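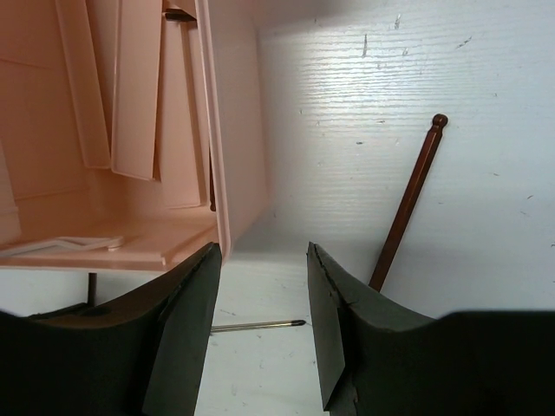
Section 4: Putting together the Sallidik folding desk

Please read all of this section before you begin. One person can do steps 1 to 4. For step 5 you need a second person.

Before you start

Let the parts stay in the room overnight if they were delivered in cold weather. Keep the carton until the desk is finished. Small parts sometimes stay under the paper.

1. Put a blanket on the floor and lay the desk top on it with the good side down.

2. Place the 2 side frames on the desk top. The letter L or R is stamped on the inside of each frame, close to the foot.

3. Put in the frame bolts by hand, three turns only. Do not tighten them yet.

Note: If a bolt does not go in easily, take it out and begin again. A bolt which is forced will damage the thread, and this is not covered by the warranty.

4. Fit the rear crossbar between the frames. Now tighten all bolts with the hex key, going from one side to the other a little at a time.

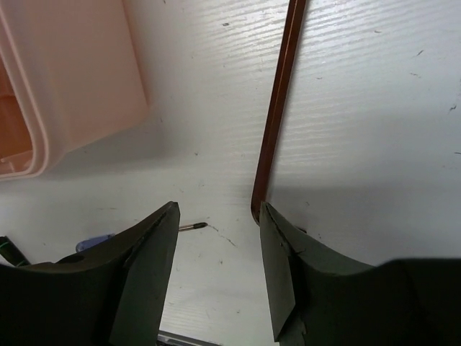
Fine scratches and small dark specks on a white surface.

CAUTION: Do not drag the desk top over a bare floor, and do not clean it with scouring powder. Use a soft cloth with warm water and dry it at once. Marks of wear in the colour coat cannot be polished away.

5. With your helper, turn the desk onto its feet. Lift by the frames, never by the edge of the top.

6. Check that the desk stands level. Turn the feet to adjust.

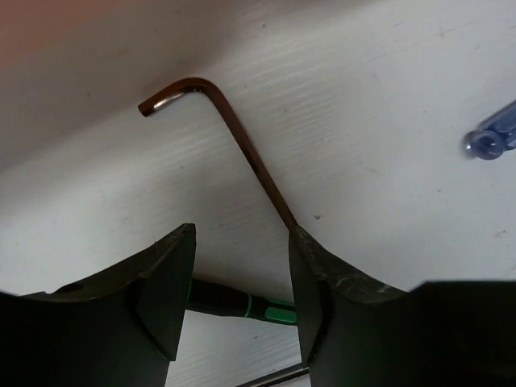

Hex key, brown finish. The short arm has a bare metal tip.

7. Tighten all bolts once more after 2 weeks of use, and then every November.

Spare parts

Write to Imani Mfaume at Murnach Furniture and give part number 163 for bolts or 26 for feet. Instructions revised 2/26/25.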